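Home & Living / Long Reads

Search this site Type and press Enter

The Things We Keep Near the Kitchen Door

By Eglė Avotiņš

My mother-in-law, Rasa Navickas, moved house last spring for the first time since her marriage. She went from a farmhouse outside Olska to a flat with two rooms on the third floor, and she took with her a pot with no lid, a clock which is always slow, and a bread basket that she has never used for bread. In it she keeps string, stamps, the key of a bicycle sold long ago, and a letter from the water company. When my husband offered to buy her a proper box for these things, she looked at him as if he had offered to buy her a new son.

I have been thinking about this basket all summer. I came to this country as a grown woman, with one suitcase, and for a long time I was proud that I owned so little. Now I own a whole house of objects, and I would like to understand how they entered and why they do not leave.

So I started to visit people and ask them about the ordinary things in their kitchens. I did not want to hear of the silver or the wedding glasses. I asked for the bowl, the bin, the tin with the picture worn away. Most people laughed first. After that they spoke for a long time, often longer than I had paper for.

The pan from Wevstead

Rimantas Petrauskas repairs shoes in Wevstead, in a shop so narrow that the customer must step back outside to let another customer go. He lives over the shop and cooks on two rings. He owns five pans and uses one of them.

"The others are for visitors," he told me. I asked which visitors. He thought about it while he glued a heel. "My brother came in the year of the flood," he said.

The pan he uses came with the flat. It was standing on the stove when he got the keys, clean, with a wooden spoon in it, and for the first week he moved it to the windowsill each time he wanted to cook, out of respect for its owner. Then his own pan was in some box and he was hungry. He made eggs. The eggs did not stick. "So that was the end of respect," he said, and he has cooked in it for 221 months, a number he had worked out on the back of a receipt before my visit and was pleased to show me.

He never found out who had left it. The woman who had the flat before him went to live with a sister by the sea, and the agent did not have an address. He has imagined her many times. In his mind she is tall and eats a lot of soup.

I like this story because there is nothing valuable in it. A person leaves a pan, another person fries eggs. But Rimantas told me that when he was in hospital for his knee, what he missed was not his bed or his radio. He missed the sound of that pan when he put it down on the ring, a sort of low note, and he tried to sing it for me.
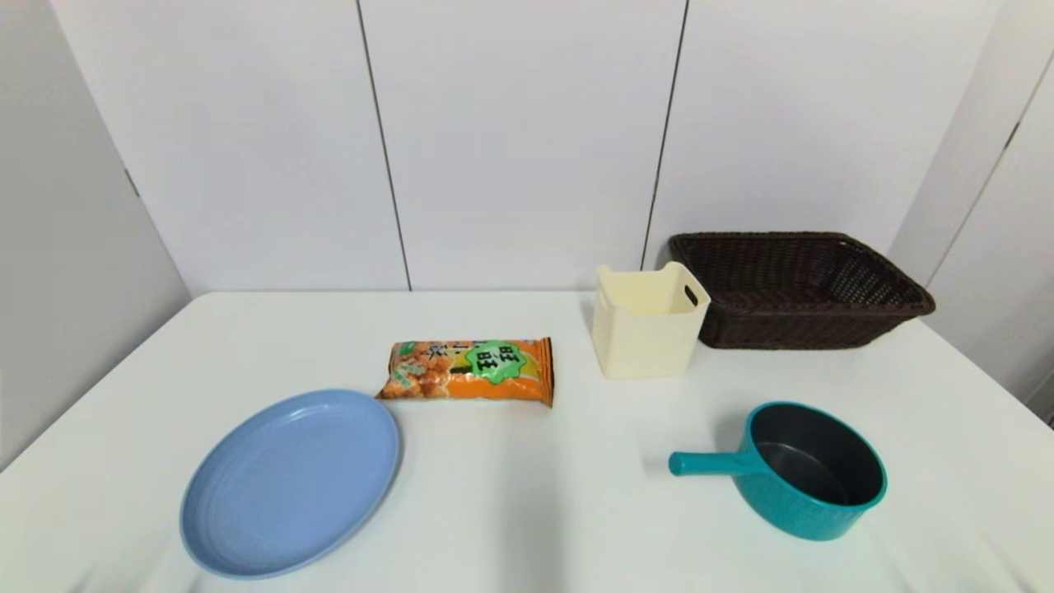 Ten minutes from the bus

Dineo Mahlangu has the opposite opinion. She teaches chemistry, she has three children, and every July she takes each object out of her kitchen cupboards, puts it on the floor, and asks it a question. The question is always the same: who used you? If somebody in the family can say a name and a meal, the object goes back. If there is silence, it goes to the shop in Sepp which sells things for the animal hospital.

"Children are very strict judges," she said. "They put out my good teapot. I had to buy it back."

She paid two pounds for her own teapot. The woman at the till told her it was a lucky find.

I was present for one of these afternoons and I must say it was less cold than it sounds. The youngest boy defended a jug with no handle for so long that his tea was forgotten. His argument was that on the one day it had rained through the roof, this jug had been the right size for the drip. His sister said that the roof was repaired. He said that a roof can change its mind. The jug went back in the cupboard, at the rear, behind the flour.

Dineo grew up in a house where nothing was thrown out, because her grandmother had once lost everything in a move and did not intend to do it a second time. There were margarine tubs up to the ceiling. To find real margarine you had to open many of them, and inside were buttons, seeds, nails, soup from some winter. She told me this with great love, and then she told me that she still cannot see a margarine tub without feeling tired.

"I want my children to remember me," she said. "I do not want them to have to wash me."

I wrote that down and looked at it on the bus home. I have a drawer of jam jar lids. I do not have the jars.

A shop which sells one of everything

In the market hall at Nutia there is a stall that belongs to Mercedes Mamani. She sells used household goods and she has a rule, that she never puts out two of the same. If she buys a set of plates, she shows one plate. The rest are under the cloth, and you must ask.

I thought that this was a trick to make the plate look rare. She was a little offended. When people see a full set, she explained, they see a dinner they will have to give. They count their chairs. When they see one plate, they see their own breakfast.

Her customers are mostly people who have just begun to live alone, the young and the newly divorced, and also men of my father's age who have never bought a saucer in their life and hold it with two hands. She can recognise them before they speak. They touch everything and then they buy a mug. They come back the next week for a bowl. A sieve takes longer. "The day a man buys a sieve," said Mercedes, "I stop to worry about him."

She is careful with prices and careful also with questions. People who bring things to sell often want to tell where they are from, and she listens, but she does not pass the story to the buyer. In the beginning she did. She sold a blue dish with the full history of a marriage, and the buyer returned it two days later. It was a nice dish, the buyer said, but she could not eat from it in peace.

I asked what she keeps for herself. She lives upstairs from her daughter and has, she said, almost nothing. Then she began to name it, and it was not nothing. There was a coffee cup of her mother's and another cup, ugly, which she bought on purpose so that the first one should not be used every day. There was a basket for onions. There was a flat iron that holds the door open when the wind is from the river.

The iron had been on the stall for years at a low price and had not sold. One windy morning she took it home for an hour, and she has not brought it back.

What came up the stairs

Rasa's basket stands now on the shelf by her kitchen door, in the same place, as far as this is possible, as in the old house. You enter, you turn to the left, you reach out your hand. On the day of the move my husband carried it up himself, as the lift was full of chairs, and at each floor he stopped and called down to ask if she was certain about the letter from the water company.

She was certain. It has a telephone number on the back, written in pencil by her husband, who died before I could meet him. She does not know any more whose number it was. She told me once that it might be the man who came to look at the well, or a cousin with a trailer. She has never rung it.

Last month she asked me to bring string, because she had used the last piece on her tomatoes, which grow on the balcony and lean out over the car park. I brought a new ball from the good hardware shop, green, quite thick. She thanked me and put it in the cupboard under the sink. In the basket she put the paper band that had been around it, folded in two, next to the key.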